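Wuronetti asks customers to pause pot lifting on Pivlow kitchen arms while a gripper fault is put right

LARYEA, September. Wuronetti, maker of the Pivlow kitchen arm, is today asking everyone who owns or looks after one to stop using it to lift pots, pans and other cookware by the handle until a free software update has been installed. The update is called Kaka, it is ready now, and we will help anybody who would like a hand with it, however small their kitchen and however long ago they bought their arm from us.

The fault affects all 419 Pivlow arms fitted with the current two-finger gripper. Under certain conditions the gripper can relax its hold partway through a lift, so that whatever it is carrying slips or drops. We have had four reports of this from customers. In three of them the pot was empty. In the fourth it held cold water, which went over the worktop and the floor and made a good deal of mess. We are very glad to be able to say that no one was hurt, and very sorry indeed to the four kitchens concerned, all of whom have been far more patient with us than we had any right to expect.

What went wrong

When a Pivlow arm takes hold of a handle, it checks how hard the motor in the gripper is working and uses that to judge whether it has a proper grip. On a handle with a smooth, rounded top, the fingers can settle slightly after that first check, perhaps as the weight of the pot comes on. The arm ought to notice and tighten up again. In the software now in use, that second check is skipped if the wrist is turning at the same moment, and the arm carries on as though all were well.

It is a small gap, and we should have found it before our customers did. Our own trials before launch used a straight lift, with the wrist held still until the pot was clear of the table, and in that sort of lift the fault does not show itself at all. Real kitchens are busier places than that. People ask the arm to lift and turn in one go, which is a perfectly sensible thing to want, and we had told them in our handbook that they could.

Since the first report came in, our handling team at Laryea has been back at the bench with the sort of things that people really do have in their cupboards, going over the approach to the rim, the reach for the handle and the way the fingers sit once they get there.

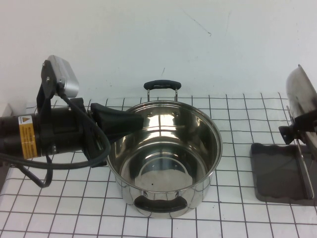
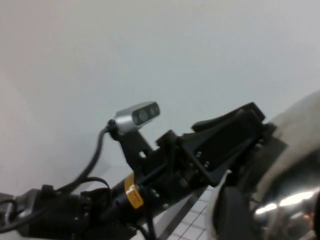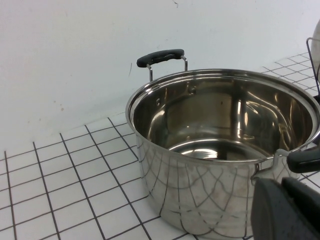
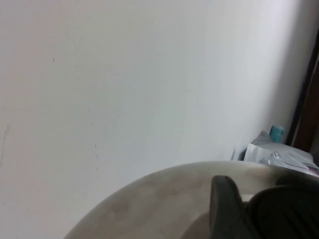
The Pivlow gripper during handling work at Laryea. The first and third pictures show it with a stainless steel pot, the last with a round, off-white dish.

Khang Kiều, who leads the handling team, wrote to customers this morning and has kindly let us share part of the letter.

"I would like to thank the cook who sent us the first report, along with a very thorough drawing of where the pot had been, where it ended up and which way the arm was facing at the time. We tried for most of an afternoon to make the same thing happen and could not, and I am afraid I had begun to think the handle must have been greasy. Then one of my colleagues followed the drawing to the letter, wrist turn and all, and down came the pot. I have apologised to the cook about the grease, and I would like to do so again here."

What the update changes

With Kaka installed, the arm keeps checking its grip the whole way through a lift, whatever the wrist is doing. If it finds the hold has slackened it will stop turning, tighten, and wait. If it still isn't content, it lowers the load to the surface and asks for help with a steady amber light and a chime (the chime can be turned down, but we would ask you not to turn it off).

We ran 3,198 lifts with the new software, mixing full turns, half turns and straight lifts, and had no drops. You may find the arm a little slower than you are used to, particularly with heavier pots. We think that is a fair exchange for now and will look at the speed again once we have heard how people are getting on.

What to do if you have a Pivlow arm

Please stop any job that involves lifting cookware by the handle. Stirring, wiping down and moving utensils are not affected and can go on as usual.

Switch the arm to its rest position before starting the update, and make sure there is nothing in the gripper. The update takes up to half an hour, and the arm will open and close its fingers several times on its own while it finishes, so do keep hands, sleeves and tea towels well out of the way.

When the steady green light comes back, try a lift with an empty pot, low over the worktop, before going back to your normal work. Hot liquids should stay off the list until you have done that and are happy.

If your arm is not connected to a network, we will post you the update on a memory stick or, if you prefer, send someone round to do it. There is no charge for either. Customers who have lost cookware or had a floor to clean up because of this fault should write to us, and we will put it right.

We are also sending a corrected page for the handbook to every customer. It replaces the section on combined lifts and adds a short note on smooth handles, which we recommend reading even if you have never had any trouble.

About Wuronetti

Wuronetti designs and builds the Pivlow arm for small professional kitchens, school kitchens and community canteens. The handling team is based in Laryea. Questions about this notice can be put to the customer desk by telephone or through the support page, where the Kaka update and the new handbook page are both available to download.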